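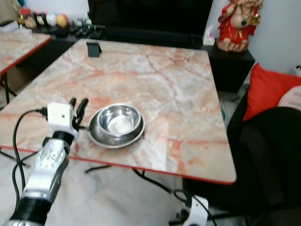 Steel bowls on the marble-pattern table, with the television behind.

Small bowl stuck inside a bigger one, and will the table mark?

Posted by Lildale
Last updated: September 14, 2018
Print this page | E-mail this page

I have 2 tables with a marble-pattern top and a thin red edge. We eat at them in the front room, and the steel bowls tend to stay out between meals. The deeper one sits inside the wide shallow one, as it saves space. Twice this month I have picked up the small bowl and the wide one has come up with it. The second time it dropped back on the table and I am lucky it didn't chip anything.

How do I get them apart without bending the rim? Also, is it all right to leave steel standing on this sort of top? It is mostly cream and white with a bit of orange-pink in it, so any grey mark would show. I don't know if the top is real stone or printed. The tables were here when we moved in.

Ronell

They stick when there is a film of water between the two. Put cold water in the inner bowl, stand the outer one in a basin of warm water for 4 minutes and then twist, don't pull. If that does nothing, run a drop of washing-up liquid round the join and leave it while you do something else. Please don't use a knife. I did that with a set of mine and the rim has had a nick in it ever since, which catches on the tea towel every single time.

Dry both before you stack them. A folded paper tissue between the two is enough to stop it happening again.

On the table, the steel itself won't stain but grit under the bowl will scratch. Wipe the bottom before you put it down, and lift it – no sliding. To find out what the top is, look at the underside. If the pattern stops at the edge and the back is plain brown board, it is printed and you only need a damp cloth. If it is stone all the way through, keep lemon and vinegar off it, and that includes vinegar cleaning sprays.

Skolex

just use a placemat

Wei

Agree with Ronell about the twisting. For grey marks, if you do get one, try bicarbonate of soda mixed to a paste on a soft cloth, but test it in a corner first. Go gently near the red trim. On ours the colour started to come off where I had been rubbing at it, and that was only with an ordinary sponge.

I stopped stacking mine and keep the wide one upside down on the draining rack. It takes up more room but I haven't had to prise anything apart since July.

This site uses cookies. By continuing to browse you agree to our use of cookies.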